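Back room walk-through, Brernavwood
Category: Home Safety > Checklists

I did this round on May 23, 2023 with my Nurklow sheet and a cuppa. Comments are mine!

1. Wall paint. Teal, still love the colour. It looks uneven on the left and there's a small dark mark up high (I'll wipe it first, then fuss).
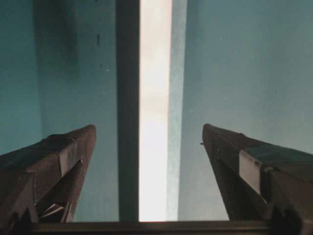

Huguette Paquette reckons sugar soap before any touch-up, and she'd leave the old Awwad tin shut until the wall's been dusted.

2. Tall narrow piece. It should stand upright and clear of the walkway. Upright, tick. I'd still like it fixed at the top before January.
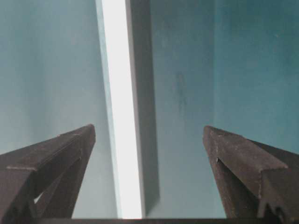
3. Pale strip. Check for a lean. Top sits a touch left of the base, so that's a "monitor" from me.

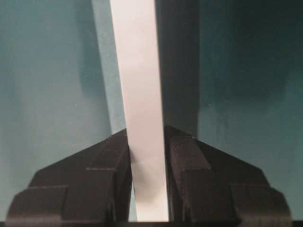

4. Score. 82 this time, pass mark is 91. Bother! Recheck in 8 days.

Related:
Fover door stops, one year on
7 spots we forget to dust
Hallway checklist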